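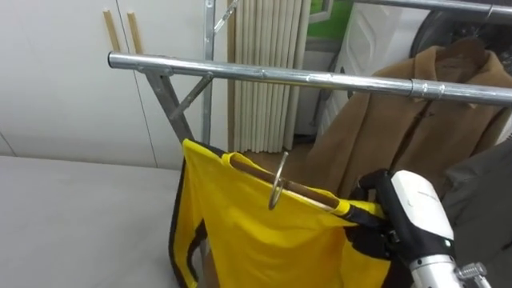 Hand on the right end of the hanger, hook still below the rail.

Re: [manip-users] Multi-finger hand or two-jaw for hanging clothes?
Posted in September, 16:40

Reply below the quote. I have trimmed the parts on mounting plates.

> We have to choose between the Vumley five-finger hand and a plain
> two-jaw gripper for a clothes job: pick up a hanger with a shirt
> already on it and put it on a rail. The two-jaw is cheaper and we
> know it well. Has anyone run both on the same task? I am mostly
> interested in whether the hand is worth the extra wiring, and
> whether a head camera is enough or we need one on the wrist too.
> We are on the Forkis controller, the older one.

We ran both over the summer, on the same arm and with the Forkis controller, so most of this should carry over. The still at the top is from the head camera during a run with the hand.

Totals first. We logged 3,262 attempts with the hand and 2,507 with the two-jaw. The two-jaw number is lower because we lost the arm for a while to a bad wrist cable, so don't read anything into it.

Grip. On a bare hanger I would take the two-jaw every time. It closes square on the bar and the angle of the hook is the same from one pick to the next. Once there is a shirt on the hanger you are gripping the bar through the shoulder, and the jaws tend to slide on the cloth. The bar then turns and the hook ends up pointing somewhere you did not plan for. The hand wraps round the bar and holds it better through the fabric. It also pinches bits of the shirt between the fingers, as in the picture, and that matters on release. If you open all the fingers at once the cloth can drag the hanger back off the rail. We open the thumb first, wait, then the rest.

Slim wooden hangers were fine for both. Wire ones were bad for both and we stopped using them.

Where to hold it. We grip at one end of the hanger, which leaves the hook in view of the head camera. Gripping near the middle is steadier, but the hand covers the hook and you are placing it blind. With the end grip the weight of the garment pulls the free side down, so the bar goes up to the rail at a slant. You need to correct for that at the wrist before the hook goes over. Heavier things like coats are worse, and we have not got a wool coat to go on reliably with either gripper.

Cameras. The head camera was enough for finding the rail and for the approach. It was not enough for the last bit. A thin silver hook against a shiny tube is hard for the depth image, and we got holes in it right where we needed it. Things that helped:

- a plain pale curtain behind the rack
- a bright shirt, so at least the cloth is easy to separate from the rest
- turning the exposure down until the tube stopped flaring

A wrist camera would probably fix most of it. We tried the Erner one on the two-jaw and liked it, but on the hand the fingers block half the view and we took it off again.

Controller. The older Forkis box drives the hand, but set the finger update rate to 20 ms. Anything faster and ours dropped packets when the arm was moving as well. If you are on firmware 13 you also need to turn off the automatic re-home at start, or the hand will open while it is holding something. I don't know if later versions changed this.

The wiring took us an afternoon. For shirts on hangers I would say the hand is worth it. If you can get away with hanging the empty hanger first and dressing it later, stay with the two-jaw.

I can send the release timings if they are any use. They are for our rack and our hangers, so treat them as a starting point.

Grigaitė

4 replies in this thread
0 shares
Last updated: September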